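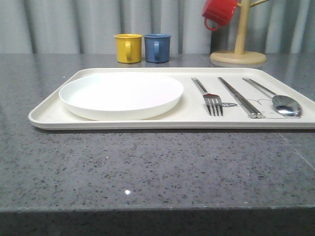

*Speckled counter, cream tray, white plate.*

**fidusness** – May 2026
Does anyone still serve guests at the table? Mine always pile up in the kitchen.

**cluvham_4**
Buffet. With 15 people I'd never sit down.

**gidura**
Disagree. Passing dishes is half the dinner.
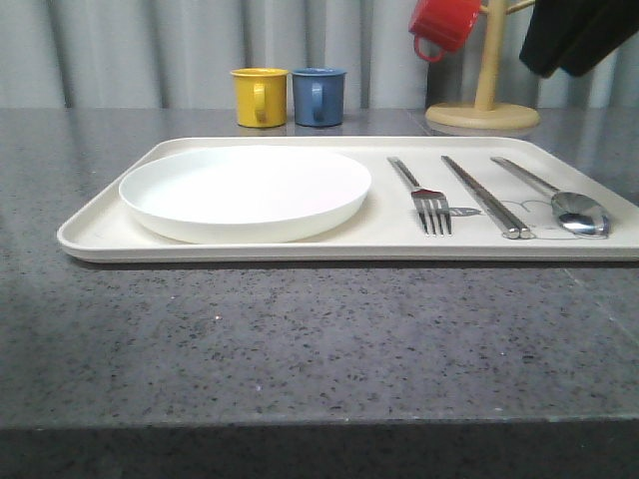

I serve the oldest guest first, then go clockwise. It takes around 5 minutes.

**cluvham_4**
And the food gets cold.

**fidusness**
We're only four in June, so I'll try the table.

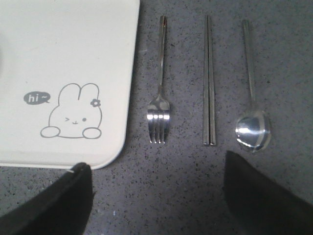

*Winking bunny on the tray.*

**gidura**
Good. Put the bread out early.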